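January, late

Back from Semden with sore wrists. They call it teaching by hand. You hold the gripper, you do the job, the thing records what you did and some robot that isn't even in the building is meant to learn it from you. I did 18 goes before lunch and lost the will somewhere in the middle of them.

Emiliano is still cheerful. He has it in his head that 3,000 goes will do it, and when I asked where the figure came from he said Polberg, as if that settled the matter. Polberg sells the software. I'd trust a baker on how much bread I need in the same spirit.

My trouble with it is simple enough. When I pick up a washer with my own fingers I feel it slip before I see it slip. Through the gripper I feel a sort of mush, so I squeeze harder than I need to, and that goes into the record as the right way to do it. Then Emiliano does the same job gently, and that goes in as well. Which of us is the robot supposed to believe? Venkatesh says it averages out. I have seen what you get when you average two people's handwriting.

And then the pads. I went on at length about the pads this afternoon, and I'll put it down again here so that I can say I did. The rubber is what does the holding. If it's coming away on one finger, every go teaches the robot to make up for a fault that its own gripper may not have.
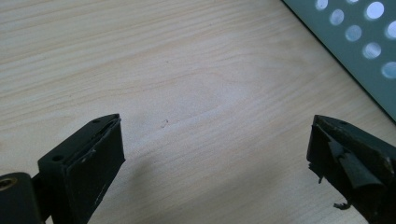
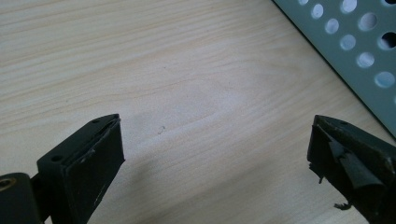 Fingers open, nothing between them, and the pads not what they should be.

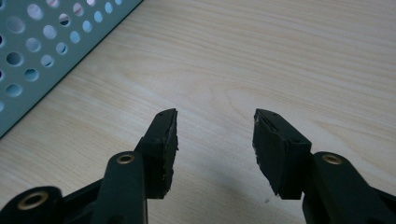
Venkatesh wrote back after tea that I was fussing, that a bit of wear was good for the robot because no workshop keeps its tools perfect, and that a set taught only on new rubber would fall over the first time it met old. He added that the Mendoza lot had changed pads every 200 goes and still got poor results on the small parts, so perhaps I might look at my grip before I blamed the gripper.

I didn't enjoy that, mostly on account of the grip. He may have a point about wear. But wear you plan for and write down is one thing, and we have written nothing down. I asked for a column in the log saying what state the pads were in. He said fine, so I suppose I'm the one filling it in.

Skelar want to see something moving by itself in 2 weeks. I'd sooner show them the remote control rig, where at least everyone can tell there's a person doing the work.

Must find the wrist strap. Early start again, and it's my turn to bring milk.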